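**From the Rellbridge kitchen bench**

May 3, 2021

Well, we made it to spring, and I've finally got the time to write the thing I promised back in January, when half of you stopped me in the hallway to ask if the arms were going to take anybody's shift. Short answer: no. The long answer is going to eat up the rest of my space in this newsletter, so get a coffee.

For anyone who works upstairs and never comes down to the test floor, a quick catch-up. We check small kitchen appliances for Nivley and a couple of other makers. Somebody pushes the lever, opens the door, presses the plunger, pulls the drawer, and writes down what happened. Then they do it again. A standard lever run is 1000 cycles, and until this winter every one of those cycles was a person's hand. Mine, a lot of the time! I have been on this floor for 16 years and I can still feel a lever run in my thumb the next morning.

So when the first Bruso arm got bolted in over the counter, I had mixed feelings. I was thrilled for my thumb. I was also worried, and I wasn't the only one. A lot of us came up through the bench, and the bench was mostly repetition. Take the repetition away and what do you have left to put on your time sheet?

We have plenty, as I found out in the first week. The arm can't set itself up. Every appliance that comes in sits differently, and the counter is supposed to feel like somebody's kitchen, with all the stuff a kitchen has on it. (The makers want to know how their products get used in real homes, and real homes have clutter.) So one of us lays it all out, walks the gripper through the motion slowly, watches it get it wrong, nudges the toaster over, and tries again. On my first day I spent a whole morning on one pick. I went home and told my family that I'd been outsmarted by a slot.
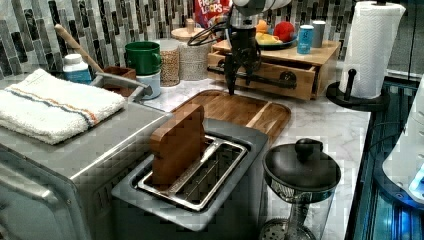 What I didn't expect was how much of the old job I'd need for the new one. If you've made toast for a living, you know how bread leans. You know a slice never goes in straight, and you know which way your wrist turns to fix it without even thinking. The arm has none of that. I had to slow down and work out what my own hand was doing, and then put it into steps, and that was harder than it sounds. I kept wanting to say "just wiggle it a little." There is no button for wiggle. (There sort of is now. We made one. It's saved on the controller as "wiggle" and I'm very proud of it.)

We use wooden stand-ins for a lot of the practice runs, by the way, and I'll take this chance to say please leave them where you find them. They are cut to size and they don't go in the toy bin at the day care, however cute they are. Same goes for play fruit.

Now the part people really want to know, which is hours. We have 19 people on the test floor, same as before the arms. The schedule did change. The late shift used to be the lever shift, because those runs took forever and somebody had to finish them. Most of the folks on it have moved to days now, and that's been great for some and a real headache for others. If you had your child care or your second job lined up around nights, getting "promoted" to days is no favor. I said so at the meeting, and I'll say it again here. The late differential was part of people's rent money. Management has agreed to keep paying it through the changeover, and I'd like to see what happens after that in writing before I do any cheering.

Training has been a mixed bag too. We got 8 hours in the conference room with a slide deck, and I could not tell you one thing that was on it. Everything I know about running the arm I learned standing next to it with a coworker and the manual open on a stool. My vote is to skip the slides for the next group and put them on the floor from the start. Pair them up, one person who's done it and one who hasn't. Swap after lunch.

A few practical things while I have you:

- Stop button first, then reach in. Every time, even for a crumb.
- If the cables up by the wrist look like they're pulling, say something. Don't tuck them in yourself in the middle of a run.
- Put the counter back the way the setup sheet shows it when you're done. The next person's morning depends on it.
- Write down the misses. I know it feels like tattling on yourself, but the misses are the useful part.

I do miss a few things. The lever shift was boring, but it was boring together, and we talked the whole way through it. Folks are more spread out now, one to a bench, and the floor is quieter than I like. We've started eating lunch at the long table by the loading door again to make up for it — come join us, there's room, and upstairs people are welcome too.

The second arm goes in over on the Chevalier side once the wiring is done. They've asked for somebody from our bench to help with setup, and I put my name down. The sign-up sheet is on the board by the time clock if you want to come along, and it still has open lines on it.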